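The Cup Is Not the Problem: Notes for the Saturday Talk
Isla Jardine, 10 November 2018
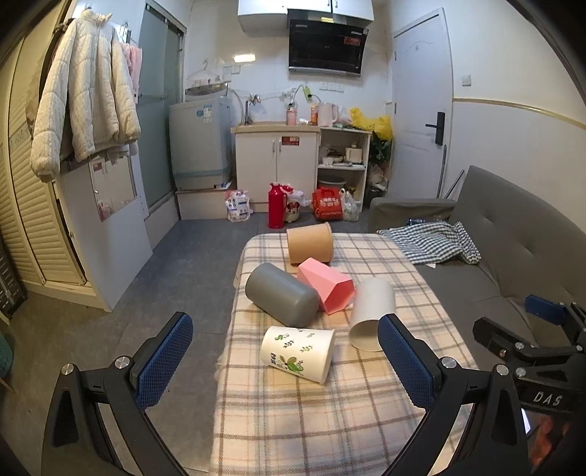
Slide 1. Say hello. Wait for the people at the back to finish with the coat rack. Do not open with the joke about tea, it died in February and should be left in peace.

I ran a small cafe called Flilgate for 14 years. It had 51 seats if you counted the piano stool, and I did count the piano stool when the bank was asking. Today is about portion sizes, and what happens to a small food business when it lets the container decide how much to sell.

Slide 2. How we picked our sizes. Short answer: we didn't. A sales rep from Katent came in on a rainy day with a box of samples and I bought small, medium and large because those were the words printed on the box. Pause here. Somebody usually laughs, and it is usually somebody who has done the same thing.

Ask the room: who here chose their large? Hands up. Then who inherited it? (Second group will be bigger. Look pleased.)

Slide 3. The soup year. We added soup and used the coffee sizes for it, so a large soup was enough to bathe a cat. People bought it, ate half, and told me it was lovely but they were full. Then they didn't buy cake. Cake was where the money was. I was paying for extra lentils so that I could sell less cake — take a moment on this, it took me two winters.

Slide 4. The notebook. For one month we wrote down every order and whether anything came back unfinished. That gave us 3,396 orders in three kinds of handwriting, one of them mine and therefore useless. What we could read said the large was our least finished item and our most complained about. The medium got no complaints of any kind. I had been thinking of dropping the medium.

Do NOT read out the whole table. Last time I read out the whole table.

Slide 5. What we changed. Two sizes of soup. Neither one called large. We called them "bowl" and "lunch," and the only person who objected was my brother, who doesn't pay. Cake came back within weeks. So did the regulars from the Somboon office upstairs, who had been bringing sandwiches from home and hiding them badly.

Slide 6. The part where it went wrong. We got cocky and tried three sizes of cake. Keep this short. The thin slice fell over. It looked like something a landlord would serve.

Slide 7. Pricing. If the step up costs fifty cents, almost everyone steps up, and you've built yourself a one-size menu with extra typing. Mention the Karum bakery here: they put a real gap between sizes and lost 204 large orders that season, and were glad to see them go.

Slide 8. Homework. Pick one item. Watch what comes back on the plate for a week. Write it down in handwriting another adult can read.

Questions until they need the room. If asked about the piano, it was sold with the lease. The stool I kept.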